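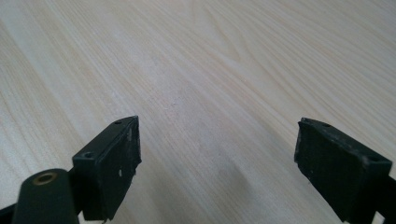 Thread last changed: 21 October 2020

Board: Manipulation and Learning > Data and Training
Topic: Dropping idle frames from hand-held gripper demos, numbers inside

golnar_n
Writing up a small test in case it saves someone a week. We record demos with the hand-held gripper and train a diffusion-type policy on them, wrist view only. The question was whether the stretches with nothing between the fingers and no object in view help or hurt. The still at the top is the kind of frame I mean: open fingers, bare wood, nothing to act on.

The set is 2975 demos over 4 tasks. I trained one policy on everything and one with the idle stretches trimmed. A stretch counted as idle if the fingers stayed open and the tool moved less than our threshold. Same seeds, same number of steps, same arm for the test runs.

The trimmed policy was better on 2 of the tasks (cup to tray, block in slot) and worse on the other 2 (drawer, cloth fold). When it was worse it mostly failed at the start. It would lunge before it had anything in view.
Golnar Naseri, Lulell group

padwear
Thanks for posting. How many test runs per task?

golnar_n
24 per task per policy.

padwear
Then I wouldn't call the cup result better or worse until I saw the counts. At 24 runs a few lucky grasps move the rate a lot.

golnar_n
Fair. Block in slot and drawer are the ones I trust. Cup and cloth are close enough that I'd want more runs. I should have said that in the first post.

torque_curve
The drawer result is what I'd expect. You cut the only part of the data that tells the policy what to do when it sees an empty table, so at test time it has no idea and picks whatever motion is most common. I'd keep all of it and weight it down.

mkessel_lab
Disagree with torque_curve. We tried weighting on the Waweru set and it made the policy stall. It would hover with the fingers open until the time limit. Idle frames look nearly the same from demo to demo, but the next action is different every time, so the model learns "stay put" as the safe average. Trimming fixed it for us.

torque_curve
A diffusion policy shouldn't average like that, that's half the reason people use one. Were you on plain regression?

mkessel_lab
Regression for the first round, yes. Diffusion for the second, and it still stalled, only less often. If most of the samples at that view say "don't move" then "don't move" is a real mode and it will sample it.

torque_curve
OK, I'll give you that one.

usotia_dan
Side question on the photo. Does the state of the pads matter for any of this? The left one has white scuffs and both have ragged edges. The fingers are in view all the time, so I'd worry about the model latching on to the marks. On our Usotia rig we swapped pads in April and success dropped until we added demos with the new ones.

golnar_n
I haven't tested that. The marks are in the same place in the view whatever the task, so I assumed they'd be ignored, but I have no numbers. Did you change anything else at the same time?

usotia_dan
The pads were from a different supplier and a bit thicker, so grip changed too. Could be that and nothing to do with how they look.

padwear
Given my user name I have to vote for grip.

clirnham_fan
Has anyone tried trimming only the middle and end of each demo and leaving the start alone? The Clirnham loader has a switch for it. Seems like it would keep the "nothing here yet, go look" part and drop the pauses where the operator is thinking.

golnar_n
No, but that is a good next run. The lunging was all at the start, so it fits. I can do drawer and block in slot first – the other tasks take longer to reset.

mkessel_lab
Please post the threshold as well. Ours was based on speed only, without looking at finger width, and it ate some slow careful insertions before we noticed.

golnar_n
Will do. Ours needs both, low motion and open fingers, so slow insertions should be safe. Slow approaches are not, and I'm going to go back and check how many of those got cut from the cloth demos.

torque_curve
If you run the start-only version, run a weighted one next to it. I still think it wins on drawer.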